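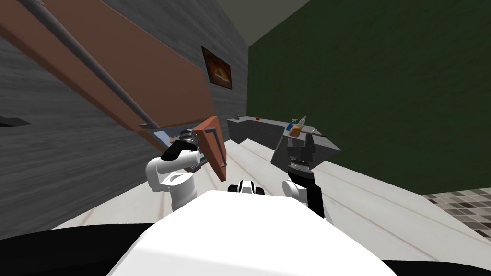

Pieter Verbruggen objects that the July weights can't be set against the first series at all, the boards having been stored at Hollis in between, where the air is much drier than in our back room. He wants the whole set brought back to constant weight and started over. I have read his note twice and agree with most of it. The cupping readings are a separate matter and I think they stand, for reasons below.

Notebook, finish trials, July, second series. Start 8:20.

Purpose, for whoever picks this up later: find out how much each of the two kitchen board finishes slows water uptake through the face, and whether finishing one face only is enough to keep a board flat on a counter that gets wiped down every day. Oil A is Husberg, thin, penetrating, no wax. Oil B is Jorlow, thicker, with wax in it, has to be warmed before it will spread. Controls are bare wood.

Stock: 14 beech blanks, all from the same plank, flat sawn, planed to 20 mm, edges left square. Ends sealed on all of them with two coats of paraffin so that we are measuring the face and not the end grain. Numbered in pencil on the end, then over again with an Etik label once the paraffin had set. The labels do not hold on paraffin. Four had dropped off by the time the first weights were done and I matched them back to their blanks by the pencil numbers. Next time put the label on before sealing and seal over it.

Allocation:
1 to 4, bare
5 to 8, Husberg, both faces
9 to 12, Jorlow, both faces
13 and 14, Husberg, bark face only

Two pieces is not enough for the last group. There was a knot in the remaining length of plank and I did not want to use it. Jorlow on one face was not tried at all for the same reason.

Application. Husberg flooded on with a rag, left 20 minutes, wiped, repeated next morning. Jorlow warmed in a water bath until clear, one coat, buffed once it had gone dull. The tin calls for a single coat. Blank 11 took noticeably more Jorlow than its neighbors, and I put that down to a rough patch from the planer, where the knives lifted the grain. Sanded it after the fact, which I should not have done. Blank 11 is reported below but left out of the mean.

Cure: both finishes left on open racks with the faces clear on both sides. Husberg was still giving off a smell when the boards went to Hollis. Jorlow was not, but it took a fingerprint.

Wetting procedure, unchanged from the first series. Each blank lies level, heart face down, on two glass rods. A ring of soft putty is pressed onto the bark face and 100 ml of tap water goes inside it. Cover with a glass plate to stop evaporation. After four hours, pour off, blot once with a folded towel (press, do not rub), peel the ring, weigh within one minute. Then back on the rods with both faces open and weigh again the next morning.

Notes on procedure. The putty leaves a residue on bare wood. I weighed one offcut before and after ringing with no water and the gain was under the resolution of the scale, so I have ignored it. On the Jorlow pieces the ring lets go without warning. Blank 9 leaked along one side at some point in the second hour and the underside was wet when I came back to it. Reading void. Repeated after drying, but a repeated piece is not the same as a fresh one, and I have marked it so.

Gain after four hours, grams:
1: 7.9
2: 8.4
3: 8.1
4: 7.6
5: 2.3
6: 2.6
7: 2.2
8: 2.9
9: 1.4 (repeat)
10: 1.1
11: 2.0 (see above)
12: 1.3
13: 2.5
14: 2.7

Mean, bare: 8.0. Mean, Husberg both faces: 2.5. Mean, Jorlow without 11: 1.27, or 1.2 if the repeat is thrown out too. Blanks 13 and 14 behave like 5 to 8 over four hours, as they ought to, the wetted face being finished the same way.

Pieter's point about storage. The bare blanks had lost weight at Hollis and would have taken up moisture from our air in any case, water or no water. That inflates the gain for 1 to 4 and inflates it less for the finished ones. True. The size of it can be estimated from the overnight drift on the rods before wetting, which I did record, though only for the bare pieces: 0.3 g in four hours at the worst. Small against 8.0. It would not be small against 1.27 if the Jorlow boards drifted at the same rate, and I have no drift figures for them. So the ratio between bare and Jorlow should not be quoted to anyone. The order of the three groups is safe.

Against the first series he is right without qualification. Different starting moisture, different room. I have struck out the comparison table on the previous page and initialed it.

Cupping. Measured across the width with the straightedge and feelers, bark face up, at the middle of the length. A positive number means the edges are low and the middle is high.

Straight after pouring off:
bare, 0.6 to 0.8 mm
Husberg both faces, 0.1 to 0.2 mm
Jorlow both faces, nothing the feelers would find, 9 excluded
13: 0.2 mm
14: 0.2 mm

Next morning, both faces open:
bare, 0.3 mm all four
Husberg both faces, 0.1 mm or less
Jorlow, nothing
13: minus 0.2 mm
14: minus 0.3 mm

The last two lines are the ones I care about. With the finish on one face only, the boards went past flat and came to rest cupped the other way. The unfinished face had gone on trading moisture with the room while the finished one lagged behind. The reading is taken against each board's own shape at the start, so where it was stored matters less than it does for the weights. Pieter may still say that the drift at Hollis started the movement before I wetted anything. Possible. The starting shapes were checked the same morning and 13 and 14 were flat to within one feeler. I would want four or more pieces per group before I put it in the handout, and some with the heart face finished instead.

Scale check. The scale read 0.2 g high on the brass weight at noon and was re-zeroed. Readings 1 to 8 were taken before noon and have not been corrected. Both the dry and the wet weights for those eight fell in the same morning, so the offset should cancel in the difference, provided it was already there at 8:20. I can't show that it was. Add a check before and after each batch.

Humidity meter by the window disagrees with the one on the rack by several points. The rack one is the one I have been writing down. Neither has been checked against salt this year. Do that before the next series, in a closed jar, overnight.

Costs, while I have the tins out. Husberg went on at 116 ml for the six blanks including what stayed in the rag. The rag share must be large, and I didn't weigh the rags. Jorlow I can't give, having topped up the pot from the old tin partway through. The supplier claims 4,000 wipe cycles for Jorlow, with no mention of cloth, load or detergent. I have no way to use that number and would leave it off anything we print.

Rags from both finishes went into the lidded can with water. The can wants emptying.

Third series, proposed:
Bring everything to constant weight in the back room, defined as less than 0.1 g change over two days. No storage off site once that has been reached.
Fresh blanks for all groups. The used ones can be kept for the scratch test.
Four pieces per group minimum, with Jorlow on one face added.
One unwetted board of each kind on the rack throughout, weighed every time the others are. This covers Pieter's drift objection.
Replace the putty. A length of pipe bedded in silicone was suggested, but silicone will spoil the face for refinishing. Try a rubber gasket and a clamp bar first.
Stop sanding things halfway through.

Open question on timing. Four hours was picked because it fits between opening up and lunch with time to weigh. A counter that stays wet under a board may stay wet much longer than that, and from below, where there is no air. I would like one overnight run with the wet face down on a soaked cloth, bare and Husberg only. If the one-face boards are going to misbehave badly, that is where I expect it.

16:50. Blanks 1 to 8 are on the upper rack, 9 to 14 on the lower. Do not stack. Number 12 has a dent from the clamp on the heart face, outside the measured strip.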